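Week 5 handout: Posting printed sheets on a shared whiteboard
Workplace Organization 20, Blažena Holub

A board used by several groups needs one fixed place for printed sheets. Put the weekly table in the lower middle and keep the writing space above it clear. Use a title line, a narrow column for labels and a wider one for entries.

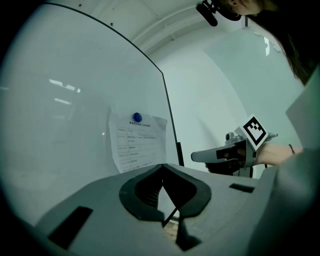 Fig. 2. Printed table on a whiteboard, held by one round blue magnet near the top edge.

A single magnet is enough for a sheet that changes often, but paper tends to curl and the side edges lift. For anything staying up longer than a week, use one magnet per corner. No tape - it leaves residue on the surface.

Glossy boards also pick up reflections from ceiling lights. Check your sheet from the back row before class.

Reading: Clellow, pages 20 to 53. Bring a one-page table for your own work area to Room 551.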